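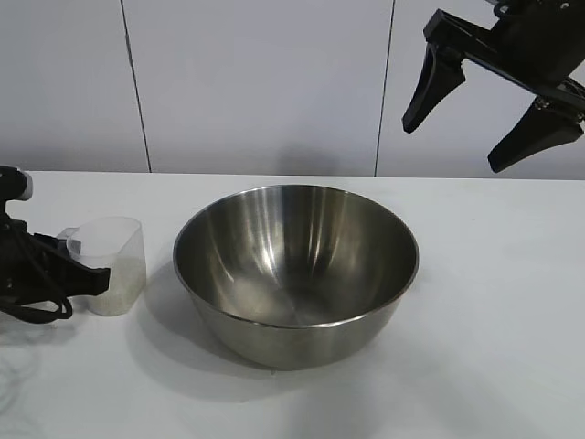
More evenings, please, was what one member of the Pandau bread club wrote on our July feedback sheet, and could we also stop starting so early on the weekends? I'm putting that first because it ended up shaping most of what I have to report to you this time.

Progress report, Pandau community baking classes
18 Oct 2023

So we moved the weekend class back to ten and added a second evening, and wow, did that help! We now have 63 people signed up, and 19 of them had never baked a loaf before they came to us. The new evening filled up faster than I'd planned for (I still owe a few people on the waiting list a proper answer). The early class I've dropped completely. I liked it, but I was pretty much alone in that.

Money next. The flour and yeast line is where it should be. The oven repair wasn't in the budget I sent you, and it came to $680, which I've taken out of the printing line for now. We can live with recipe sheets copied in black and white — people get butter all over them anyway. If you'd like that shown differently in the final accounts, just tell me and I'll redo the table.
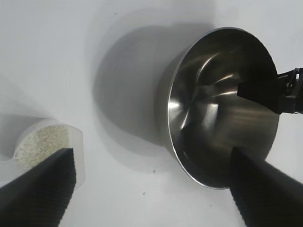 Rye has been the slow part. I promised you a full rye course by fall and I've got 3 lessons written, with the sourdough ones still in pieces on my desk. Part of the trouble is that everyone's starter behaves differently at home, so the timings I wrote for our kitchen are no good in somebody's chilly apartment. I'm rewriting them to go by look and feel. I've also cut the gear list down to things most people own or can borrow, so a plain steel pot is fine for mixing and any white tub will do for the dry stuff. The Flirel scales stay on the list as optional.

The partnership with Zestwood is going nicely. They're letting us use their hall for the winter open day, and they've asked if we could do a kids' pizza table, which I said yes to before thinking about ovens. I'm still waiting to hear from Wikström about the flour discount. I've written twice and I'll call next.

What I need from you is a yes or no on carrying the leftover travel money into the new year, plus the date you want the final report. I'll send the rye lessons as I finish them — the first is nearly ready, apart from the part about shaping.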